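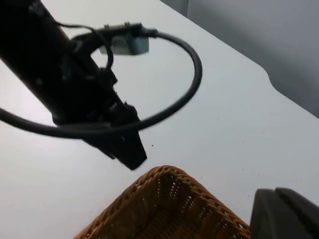
Do we need a wedding planner if the venue already has a coordinator?
Maybe, but ask what the venue's person does first. At most places in Demport the coordinator works for the building. She'll unlock the doors and watch the clock. Your florist running late is your problem.

Is the all-inclusive package cheaper?
So the brochures say. Get it itemized. I've seen "all-inclusive" leave out the cake cutting, the corkage and the chairs for the ceremony. If they won't put the list in writing, assume the worst.

We're inviting 100 people. How many will come?
Fewer than you've been told, or more. Those percentages floating around wedding forums come from people selling headcounts. Ask for replies early and call whoever hasn't answered. Don't sign a minimum of 80 until you've done that.

Is a December date really a bargain?
The room might be. Check what the heating, the coat room and the early sunset lighting add to the bill. One Cerkville couple was quoted 18 percent off and then charged a "winter service fee" that ate most of it.

Should we pay for a tasting?
If it comes off the final bill, fine. Otherwise have dinner somewhere the caterer cooks.

Do you take commissions from vendors?
No. Katona and Kallirness have both asked, and I said no to both.

How soon do you reply?
Within 7 days, sooner if you include your date and budget.

Andor Bárány
Page last updated 20 Apr 2018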